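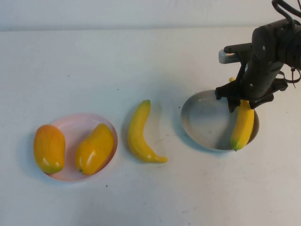
When does the Famport fruit exchange open this season? It opens on the first morning of May at the old ferry hall in Codton, and every household in the district may take part without payment.

News > Community > Food and Garden

This site uses cookies to remember your settings. Accept / Manage

FOR RELEASE 4/22/07

Codton households invited to share their backyard fruit

The Famport Fruit Exchange will return to Codton for its second season, with a larger hall, longer hours and a new rule for citrus. The exchange is organised by Hanoson, a small neighbourhood association which also runs the tool library on Dierckx Street.

In the first season 221 households brought fruit from their gardens and went home with fruit from the gardens of other people. For this season Hanoson has printed 500 exchange cards and has asked the district for permission to use the side yard of the hall also.

The system is simple. A household brings clean, whole fruit in a box or a bag. At the door the fruit is weighed and the weight is written on the card in kilograms. The household can then choose the same weight from the tables, on the same day or on any other day until the season is closed. Homemade jam and dried fruit are accepted at the double of their weight.

"In my own street there were lemons lying on the footpath each winter, and two doors further a family was buying lemons at the shop," said Njål Söderlund, coordinator of the exchange. "I found this a pity. We had some difficulties in the first season, mostly with too many lemons at the same time, and I hope we have now learned from them."

From this experience comes the new citrus rule. Each household may bring a maximum of five kilograms of lemons, limes or grapefruit per visit. Mandarins are not included in the rule. Fruit from trees which were sprayed during the past month cannot be accepted, and neighbours who are unsure about a spray are asked to bring the label with them.

Fruit that remains at closing time is given to the school kitchen in Codton. Bruised fruit goes to the compost bays behind the hall.

Hanoson is also looking for old scales in working order, and for trestle tables of any colour. The association has a favourable offer for 1000 paper bags but would prefer that visitors bring their own.

Exchange cards can be collected from the tool library during its usual opening hours. Cards from last season are still valid, but remaining weight is not carried over.

Media enquiries: Njål Söderlund, Hanoson, Dierckx Street, Codton

5 comments | 221 shares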